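Best way to sort small bits into trays?
Posted by Biswood

I've got 16 tubs of odds and ends and one white table to sort them on. Do you go by size or by use?

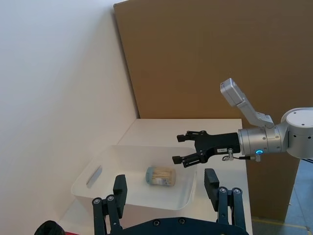 White plastic bin on the sorting table

Reply from Jullton

By use, every time! Give each job its own colour of tray – red, blue, white – and you'll soon learn them.

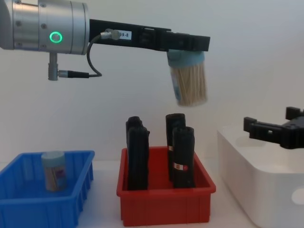

Tall things come first for me. I stand them up in the tray and fit the smaller stuff in afterwards. A clear tub like the one with the blue lid is brilliant, as the little wooden sticks show through the side.

Reply from Grakadbridge

Size. Works fine.

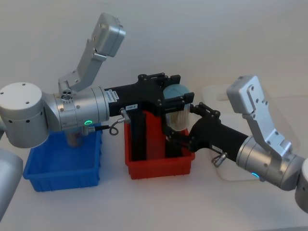 Small tubs on their sides

Lay them down if the bin is shallow. Mine holds a tub of 200 that way, with the label showing – lovely!
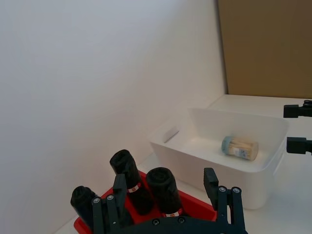 Clear jar lying in the white bin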